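Setting Up a Wallpaper Slideshow in Zustis

This section explains how to use cartoon and anime wallpapers from a Skondumano collection on your desktop. Before you start, please install Zustis and create one folder for your pictures. The folder name should have no special characters.

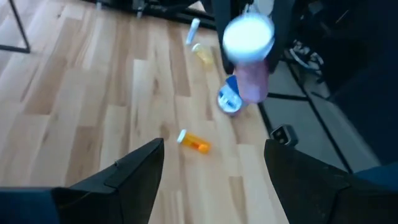 Hậu Âu

Step 1. Open Zustis and choose Library, then Add Folder. Select your wallpaper folder and press OK. The program makes a small preview of every file, and in a big folder this takes several minutes.

Step 2. Mark the wallpapers you want to see. You can put up to 400 files in one slideshow. If you have more, make a second slideshow with another name.

Note: Fan art packs such as Juvcombe often contain the same drawing in two or more sizes. Keep only the largest one and remove the mark from the others.

Step 3. Go to Display and choose the fit mode. Fill is good for wide artwork and movie posters. For old TV cartoons, which are almost square, please use Center with a plain background color. Fill will cut the heads of the characters.
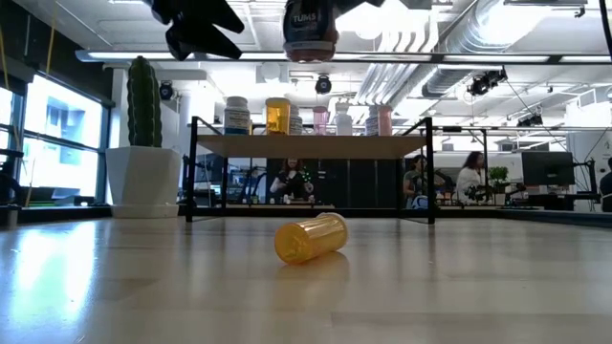
TUMS bottle and amber pill bottle at the shelf

Step 4. Set the time between pictures. The default is 20 minutes. A shorter time is possible, but on a slow computer you may notice that windows open late.

Caution: Do not rename or move the folder while the slideshow is running. Zustis will lose the list and you must mark all files again. Press Pause first, move the folder – then add it again as in Step 1.

Step 5. If you use more than one monitor, open the Monitors tab. Choose Same Picture or Different Picture. With Different Picture, each monitor takes the next file in the list, so a double-width wallpaper

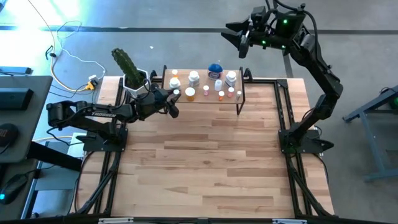 will not be joined across the two screens. For this kind of wallpaper choose Span, and check that both monitors have the same resolution.

Step 6. Press Save as Theme and type a name. I use the name Trình for my own theme, but any name of up to 34 characters is accepted.

Note: Themes saved in version 3 do not open in older versions.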